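Desk Writing Corner: Student Project Report
Project group Wuridex, Astport
Written by Iolo Jenkins

1. Why we chose this subject

In our shared study room the whiteboard was always somewhere else than the marker. One person wanted to write a short message, and first he had to look under the bags. Our group decided to plan a small writing corner which fits on one table and which a new student can understand without reading instructions. The budget was small, so we used mostly things that we already had.

2. The marker

We started with the marker, as it is the part which is moved most often. We wanted a white barrel, so that it can be found quickly in a dark pencil case, and a cap in a strong color.

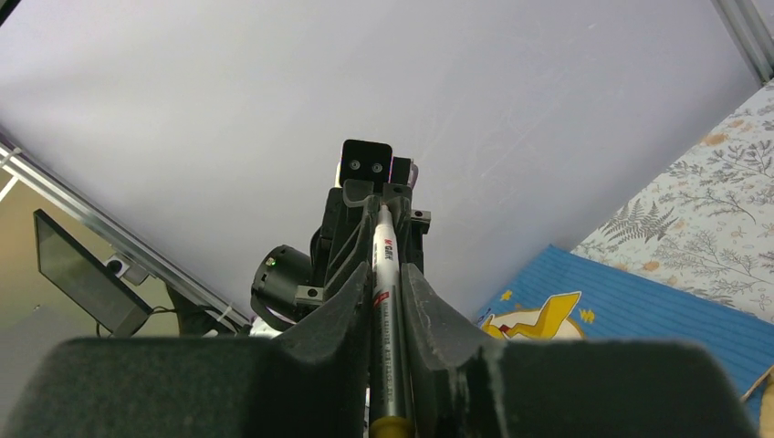

A second wish was that the cap must have a clip. Without a clip the pen rolls away on a table which is not perfectly level, and our table is not. We bought the pens in the Rathnayake shop near the bus stop and paid for them from the 500 points which each group receives for materials.

3. The table

The cloth is white with gray fern leaves and peach-colored flowers. Two members of the group thought that such a pattern would make it difficult to see small things. I was of the other opinion, and we kept the cloth because it was already cut to the correct size. The small whiteboard has a thin black border and rounded corners. It takes the middle of the table, the bag has its place on the left and the wooden tray on the right.

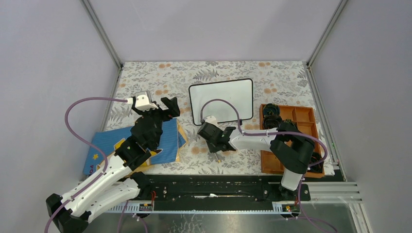 Figure 2. The table with the whiteboard in the center and the compartment tray at the right side.

The tray is divided into rectangular sections. In our first plan every section had a paper label, but the labels came off in February and we did not replace them.

4. The bag

The blue bag is used to carry the small items home. It has thin stripes, yellow trim and a Pikachu print, and for this reason it is not easily confused with the bags of other groups. When it is folded it needs very little space beside the board.
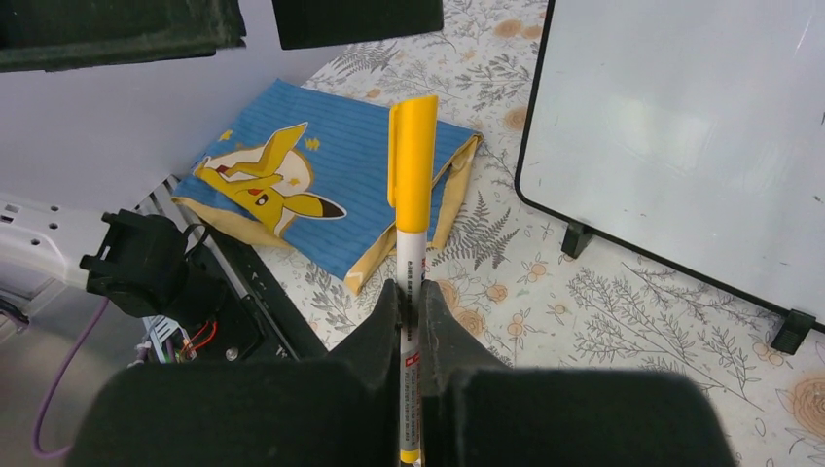

Where should the marker be kept when the board is not in use?
In the tray, with the cap closed. The bag is only for transport.

5. Standing or lying board

The board has two black feet, so we compared both positions. A standing board can be read from the door, but it moves back when a person presses strongly. A lying board is more comfortable for long writing, and also left-handed students preferred it. The disadvantage is that people put cups on it.
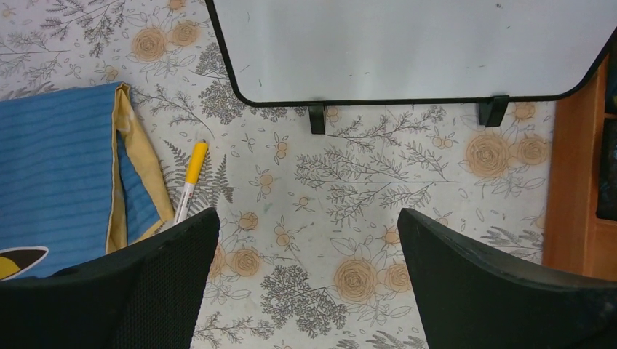

Page last changed: 1 January 2021

We have not made a final decision on this point. For the moment the rule is that the board lies flat during work, and the last person stands it up before leaving.

6. Open work

The cloth should be fixed at the corners. The Inadent group has offered us 3 clamps, and we will test if they are strong enough. We also want to find a better cleaning cloth, as the old one leaves smudges on the board.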